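20 April 2020

Monday again, and I slept until the light came all the way across the bed, which I haven't done since I was a student. I made oatmeal and ate it standing up at the window. The magnolia across the street has opened on the sunny side only, so it looks like someone who stopped halfway through getting dressed.

I meant to answer Elsa's letter first thing. She writes such good long letters, three pages on both sides, and I always want to sit down properly and do them justice, and so of course they sit on the shelf by the bread box for a week while I wait for the right sort of morning. Well, this was the right sort of morning, and I spent it on the sourdough instead. Muchen left me a jar of his starter on the step (he rang the bell and was back at the gate before I got the door open, waving with both arms like a man bringing in an airplane). I fed it at nine and again after lunch, and by the afternoon it had climbed up the glass and pushed the cloth off. I was so pleased I called him to say so, and we talked for ages about rye flour, and whether the mill at Nundolley will still send out the big sacks, and his mother's knee.

The first loaf came out flat, I have to say. Good crust, though! I ate two slices with butter while it was far too warm to cut, and the middle was gummy and I didn't mind a bit. Aleksi says I'm not leaving it long enough the second time, and he's probably right, he usually is about bread, but I do get impatient once the oven is on and the kitchen smells of it.

What I miss, I wrote to Elsa when I finally got started, is coffee I haven't made myself. I can make a decent pot. But there's something about having a cup handed to you with the lid already on.

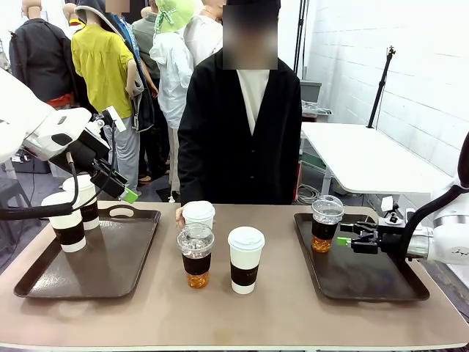

Cups and trays on the long table.

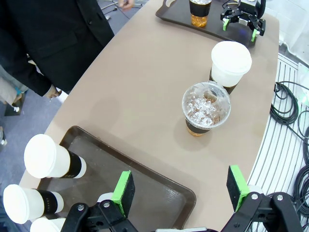 What will I do with the second loaf? I'll shape it tonight, leave it in the fridge until morning, and bake it in the heavy pot with the lid on, the way Aleksi does his.

The letter got to five pages in the end, and I had to fold it twice to get it in the envelope. I told her about the magnolia and the starter, and about Crisóforo playing his accordion on the balcony on Saturday evening, the slow waltz and then the fast one, with the children downstairs dancing in their socks. I asked whether she still has the recipe for the cardamom buns, because mine has a stain right over the amount of milk and I've been guessing for years. If she sends it quickly I could make a batch in May for Oskari's birthday and leave them on his porch in the blue tin.

Rain after supper, soft and steady. I brought the seedlings in off the sill, except the parsley, which can look after itself. Stamps are in the drawer under the phone book. Must remember to take the letter down before the mail goes.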